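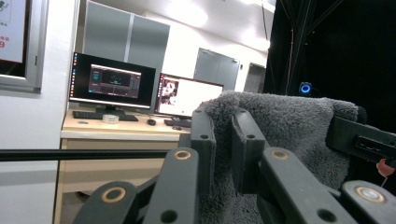 A defense company is a business that makes things for a country's armed forces. The armed forces are the army, the navy, the air force and other services that protect a country. Some of these things are very large, such as ships and airplanes. Many more are small. A machine with moving arms needs joints, and a joint often has a ring set into it, like the brass-colored rings on the black gripper holding the gray towel. Such a ring is called a bushing. It sits in the place where one part turns against another. A single airplane contains a great many small parts, and somebody has to make each kind.

Who buys the things?

In most businesses, there are many customers. A bakery may sell bread to everyone in town. A defense company usually has one main customer, the government of its own country. The government pays with tax money, which is money that people and businesses give so that the country can run schools, roads, courts and armed forces.

Because the money belongs to the public, there are rules about how it may be spent. The government writes down what it needs and asks companies to send in their prices. This is called asking for bids. People who work for the government read the bids and choose one. The company and the government then sign a contract. A contract is a written promise that says what will be made, how much it will cost and when it must be ready.

What is a supplier?

Imagine that a company named Tesolitz signs a contract to build 25 rescue boats for the navy. Tesolitz knows how to build boats, but it does not make every part. It buys engines from one company, seats from a second and radios from a third. These companies are called suppliers. The suppliers have suppliers too. The company that makes the seats must buy cloth, foam and bolts.

When we draw all of these companies on paper and join them with lines, the drawing looks like a chain with many branches. For this reason it is called a supply chain. The chain for one rescue boat could include 1,737 different parts.

What happens if one part is late?

Suppose the town of Sornton has a small factory that makes a pump for the boats. One Monday a storm floods the road, and the pumps cannot leave. Workers at Tesolitz can still paint the boats and put in the seats. They cannot finish the boats until the pumps come.

Companies plan for such problems. They may keep extra parts on a shelf, or they may buy the same part from two suppliers.

Who works at a defense company?

Engineers design the products. Welders, painters and machine operators build them. Inspectors measure the parts and test them. Other workers write the instruction books, order supplies and pay the bills. A large company may have 3,000 workers in one place, and a small supplier may have only 13.

Words to know

Bid: an offer to do a job for a certain price.
Contract: a written promise between two sides.
Inspector: a person who checks that work has been done correctly.
Supplier: a company that sells parts or materials to another company.
Tax: money paid to the government by people and businesses.

Text by Efthymia Katsaros. Reviewed for classroom use by Sivaprasad Chacko.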